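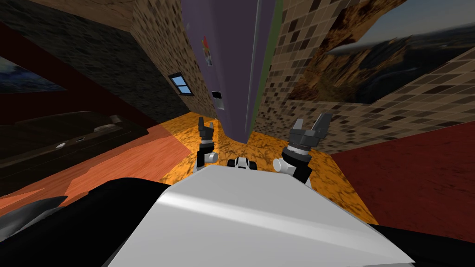

No. 16

I promised a post about the planner rewrite back in February, and then the planner rewrite kept eating the evenings I'd set aside for writing about it, so thank you for being patient (and to those of you who emailed to ask if I was all right: I am, I was just debugging).

If you're new, I work on Cerkari, a small motion planning library for two-armed robots, together with Nisreen Qudah and Omar Bitar. We do nearly all of our testing in simulation, in rooms that Omar's generator puts together with whatever walls and floors it feels like. Purple next to brown mosaic next to orange speckle is a pretty restrained afternoon by its standards. I used to find these rooms hard to look at, and now I'm a little fond of them. The idea is that the perception code shouldn't get attached to any one color of wall, and after a couple of years of this I can report that I'm not attached to any of them either.

So, the rewrite. The old planner treated each arm as its own problem and then checked at the end whether the two of them were about to bump elbows. If they were, it threw the whole thing out and started over. That was fine for simple reaches and miserable for anything where both grippers had to work in front of the body. The new one, which Nisreen named Lusthorpe after the village where her aunt keeps bees, plans both arms together from the first step. It's slower per step but it throws away so much less that we come out well ahead.

I ran it through 2150 starts last week. The old code gave up on some 20 percent of them. I haven't finished sorting the new failures, so I won't give you a number yet, but I've been in a very good mood!

What I've been sorting, mostly, is wrist views. Our viewer lets you stop a run anywhere and look along the gripper, and I've gotten into the habit of going there before I look at a single plot. With a long gray bar lying between two open fingers, I can tell in a second or two whether the approach angle is sensible, and I can then go and argue with the cost function about it.

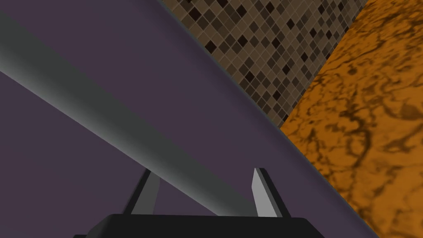 What went wrong with the bars

Long thin things have always been our weak spot. The grasp scorer likes to be near the middle of an object, and when the camera is close in, it only gets part of the bar, so its notion of "the middle" slides along as the arm moves. The target slides, the planner replans, the arm shifts, the target slides again. Omar calls this the dog and the tail. I spent four days sure it was a bug in my collision margins, and I rewrote those margins twice, and they are lovely margins now, but they had nothing to do with it.

The fix was Nisreen's and it's embarrassingly short. Once the gripper is within a set distance, we hold the last estimate we trusted and stop asking for new ones unless the error jumps. I'd like something smarter eventually. Noura Zein left a long comment on my last post about carrying the uncertainty along with the target, and I've read it three times and think she's right, so that's next on my list.

The other thing still bothering me is corners. When the fingers point into a spot where two walls meet, the distance field gets lumpy and the arm creeps when it should just go. I have a stack of saved views with the gripper open and nothing in it, all facing corners, and I go through them over coffee.
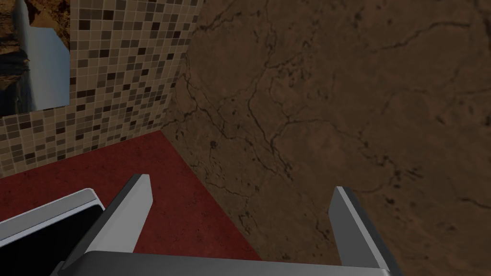
Open gripper, tile meeting stone, red underneath.

Birdie Gallagher suggested smoothing the field before the planner ever touches it, and I tried that on Sunday with mixed results. The creeping got better, but a few paths started shaving closer to the walls than I like. I'll put the branch up once I've cleaned out my print statements, and if any of you have fought with this in your own planners, please write and tell me what you did.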